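What Two Arms Cost: A Buying Gallery from the Gesemville Bench

Every January, Merja Kokkonen asks me for a number, and every January I give her one that is too small. The pictures are from our phone-on-stand bench, two arms on one rail, and the notes are what I wish I had put in the spreadsheet. Dilek Kaplan checked my sums and sighed only once.

1. Phones and stands

Phones are the cheap part, I said. Then you want several of them, in different sizes, and stands that don't match either, and the line I had down as "misc." is suddenly over 4000 dollars. Give it a line of its own.

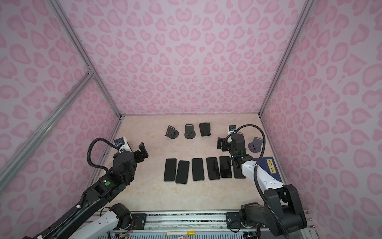
2. Grippers and fingers

We had two quotes. Hämmerli wanted 324 a pair for spare fingers, and Bametine wanted 200 and a longer wait. Merja picked Bametine. We waited. Order the spares with the arms, while everyone is still in a spending mood, and ask whether the screws are included (they were not). 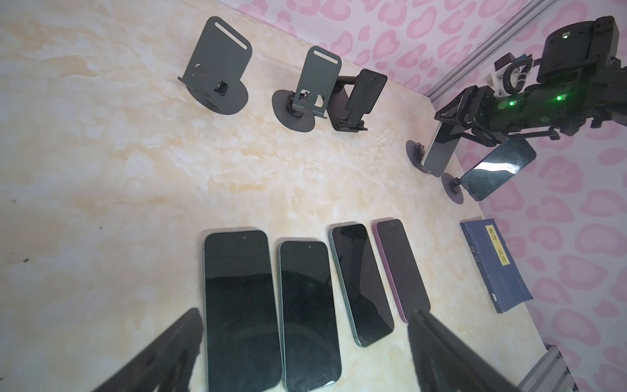 Should we buy both arms at once or start with one?

Buy both if the job needs two hands, and get the rail, plates and cabling on the same purchase order. Adding the second arm a year later means a second shipping charge, a second setup visit and a controller version that no longer matches the first.

3. Cameras and the long black cable

A wrist camera is priced like a toy. The bracket, the cable and the afternoon of rerouting the cable are priced like something else. I now add 100 per wrist for cable alone, and Dilek has stopped crossing it out. 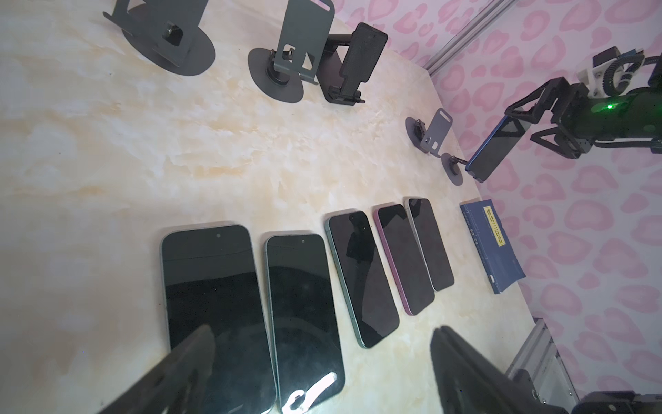 Blue phone over the stands, five more flat on the table, and Three Hundred Tang Poems by the wall.

4. Walls, floor and frame

Fullano sent a very handsome brochure of enclosures in gray, light gray and a third gray. We bought aluminum extrusion and picked our own wall covering, and I would do it again. Pink leopard costs the same as beige. The marble pattern underfoot went through as "work surface, one," and accounting has never asked a follow-up question. What I did forget was the corner brackets, which arrived on 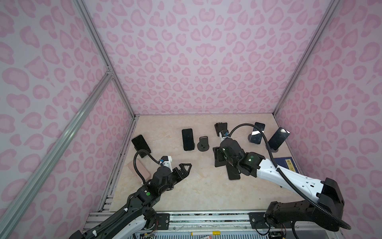
a separate invoice with its own handling fee. Put brackets, bolts and plates down early, and add a few more than the drawing says. Merja wants next year's figure by noon. I'm sending her this page first, and then the same number as last year with the brackets added.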